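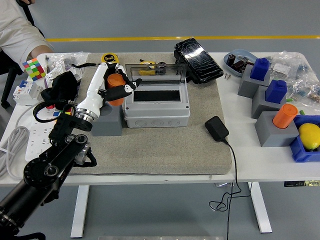
I had until four o'clock to finish the equipment plan, and all I'd written so far was the word "hands" with a dollar sign after it. Gunimen wanted 226 dollars a fingertip set and swore we'd go through three sets by July. Hollenstein wanted less but shipped from Plarnport, and anything that ships from Plarnport arrives when it feels like it. So I did what I always do when numbers make me sleepy, I dragged a stool over and watched the white arm. It had the orange cup curled up in its fingers right over the gray block, one finger sticking out toward the electrical box like it had a point to make, and I thought, okay, fine, that's a hand worth paying for. Then I looked at the felt mat and remembered I hadn't budgeted for felt.

"Felt is fifty bucks," said Jonas Pfister, without looking up. Jonas used to do purchasing at Pludwood and he can smell a missing line item.

"Fifty for one?"

"For one. Get 2. And you forgot spare cups."

I had forgotten spare cups! I wrote down spare cups. Then I wrote down power strips, and tape, and a second lemon (the lemon came out of my lunch money the last time, and I've never been paid back for it).

"What's the second lemon for?" Jonas asked. He'd come around behind me by then, reading over my shoulder with his coffee tilted at a scary angle.

"Lemons go bad."

"So put it under consumables."

"I had it under grippers."

He thought about that for a while. Then he took my pencil, crossed out Gunimen, wrote Hollenstein, crossed that out too, and wrote Gunimen again, smaller. Under it he put the fingertips, all three sets, and drew a box around the total so hard he tore the paper.

"They'll say no," I said.

"They'll say no to the lemon," he said. "Then they'll feel bad and sign the rest."

It was ten to four. I moved the lemon to the top of the page and went to find an envelope.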